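Why I Still Hem My Own Curtains

November 29, 2020

I learned to sew in July, in the hottest apartment I have ever rented, on a machine that had belonged to whoever lived there before me. My first project was a curtain. It came out nine inches too short and I loved it anyway, and I have been hemming, patching and letting things out ever since.

So let me make a case for mending, and for plain straight-line sewing in general, which gets far less love than it should! People hear "sewing" and picture a fitted jacket with a lining. But most of what a household needs is a straight seam. Pillowcases, napkins, tote bags, the hem on a pair of pants (a bit fiddly at the ankle, I admit) are all the same few moves, and you can learn them in a weekend.

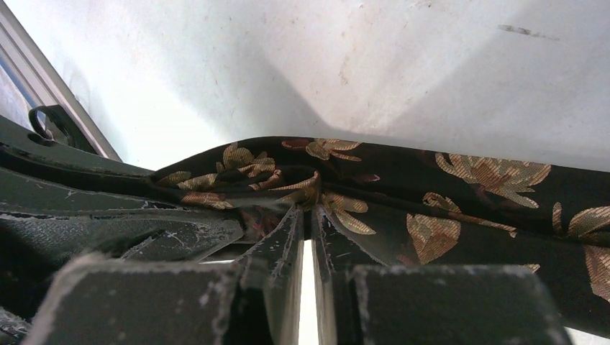 The fabric is half the fun. There's a remnant shop in Casside, up a flight of stairs behind the bakery, where the short ends go into bins by weight and you dig. I once came home with enough striped cotton for 16 napkins and change from the bill I'd paid with. Prints are wonderful for beginners, by the way, the busier the better, because a crooked line of stitching disappears right into them.

I know the argument on the other side. A new pillowcase costs less than my time is worth, and I have heard that one at more than one dinner. But I don't bill my evenings to anyone. Thirty minutes at the table with the radio on and a torn shirt is a good half hour, and at the end I have a shirt.
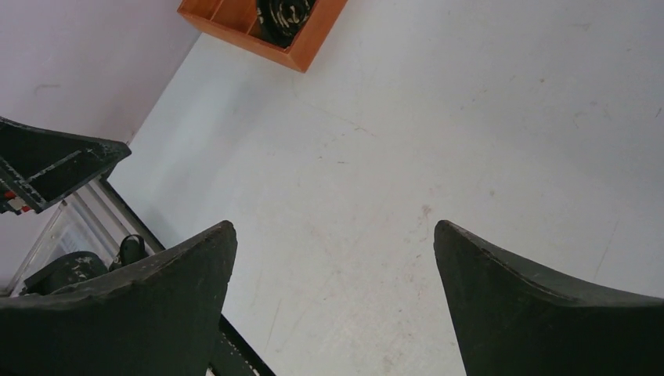
What I'd really love is for more towns to do what Kinyua did and put a few machines in the library. You book a table, you bring your own thread, and there's usually a stranger nearby who knows why your bobbin is jamming. My own town, Trallari, has 775 people on the waiting list for its pottery class and not a single public sewing machine. I wrote to the library board in the summer and got a kind reply about storage.

I'm going to write again after the holidays. Meanwhile the short curtain is still up in my kitchen, with a band of blue added along the bottom.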